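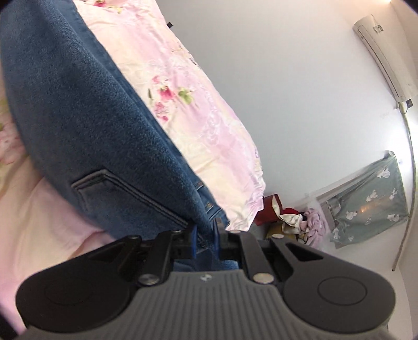 Visit to the Sestever manipulation lab, Mudlow
Posted 30 Jun 2018

Sestever runs its manipulation work out of two floors of a former print shop in Mudlow. The visit lasted most of a day and covered the garment project, which is the part of their program that has drawn the most questions on this site. What follows is from my notes, in the order the groups presented.

The morning session was on data. The group trains its policies on demonstrations recorded with hand-held grippers in ordinary homes. An operator holds the tool, does the chore, and the wide-angle camera on the tool records what the jaws are doing. The same jaw geometry is then mounted on the arm in the lab, so the images seen in training and the images seen at run time differ mainly in what is behind the garment. The set now holds 3000 demonstrations. Denim, toweling and knitwear are included. Sheer fabrics are left out for now.

The lab was frank about why it moved away from teleoperation. Under the old setup an operator drove the arm from a console, and a single fold took long enough that people lost patience and began to cut corners in the motion. Those shortcuts went straight into the policy. With the tool in the hand, the pace is close to that of normal housework, and the recorded motion is smoother. The cost is that there are no joint readings. Everything about the position of the tool has to be recovered from the video and the inertial sensor afterward, and a recording with poor tracking is thrown out whole.

Clutter is kept on purpose. Operators are told not to clear the room, change the bedding or close the curtains. One of the slides compared a policy trained only on a plain table with one trained on home recordings, both tested on a patterned bedspread. The first grasped at printed flowers often enough that the test was stopped early. The second still made that error, but seldom.

The result the group wanted to show is a labeling method they call Marras. Each demonstration is cut into segments at the moments when the jaw opening changes direction, and each segment is tagged with the fabric feature closest to the contact point: hem, seam, pocket edge, waistband, or open cloth. The tags come from a small network trained on 200 recordings labeled by hand. The policy is then asked to predict the tag as well as the motion.

The gain is largest on thick garments. On folded jeans, where a grasp may take one layer or several, the baseline picked up the intended number of layers in a little over half of the trials. With the tags the rate was 70 percent. On T-shirts there was no difference worth reporting, and on towels the tagged version was slightly worse. The presenter put this down to towels having few features to tag, so that most segments fall under open cloth and the extra output carries no information. I found that plausible, but it was not tested.

After lunch we went down to the test floor. The arm there is a Brutach unit with the matching two-jaw tool. We watched a run of trials on trousers and denim, with the garment dropped on a mattress from a fixed height before each attempt. Failures fell into two kinds. In the first, the jaws closed on the bedding together with the garment and lifted both. In the second, the grasp was good but the fold was started across a thick seam, and the cloth sprang back when released. The controller has no way to notice the second case. It moves on to the next step and folds whatever shape is lying there.

Jaw force came up in the questions. The tool has no force sensor — only the commanded opening and the measured opening, with the gap between them used as a rough stand-in. For denim this works well enough, as the fabric is stiff and the gap is large. For thin cotton the gap is near the noise level. A fingertip with a pressure pad has been built, but it wears through quickly and was not mounted on the day.

I asked how well the tags transfer to a different jaw. The group has tried one other design, narrower at the tip, and lost nearly 2 points on the layer test without retraining. They regard that as acceptable. It is a single comparison on one type of garment, and I would want to see more before relying on it.

Two things remain open. There is no recovery behavior, so a bad first grasp decides the whole attempt. And all the homes recorded so far are in Mudlow and the towns next to it, which limits the range of rooms, beds and clothing. Recording in a second region is planned for October, with the tag network to be retrained on the combined set.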